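Ullura compares two hand-held grippers in jar trial

Thursday, May 28, 2020

Ullura has started comparing two finger designs for its hand-held grippers, using glass jars as the test load. The fingers, supplied by Gilmartin, have flat inner pads and attach with screws. 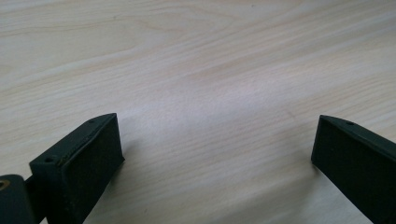 The dark green fingers over the test table.

Project lead Ravindra Dixit said the first round, in February, covered 652 picks. The current round stands at 929, and jars of powder were added to see how the pads cope with smooth curved glass.
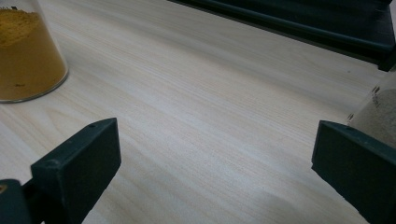 Why use hand-held grippers before moving to an arm?
They let the team change fingers and cameras quickly, without reprogramming a controller.

The second design comes from Oner and has a narrower tip. Both are tried by the same operators, who set jars on a low shelf and take them off again. Each session lasts 34 minutes.

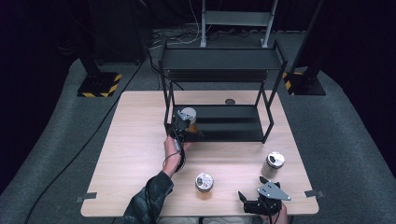 Dixit said the shelf work takes longer than picking from an open table, and the two designs will be scored separately on it. The one chosen will then be fitted to the Forkik arm.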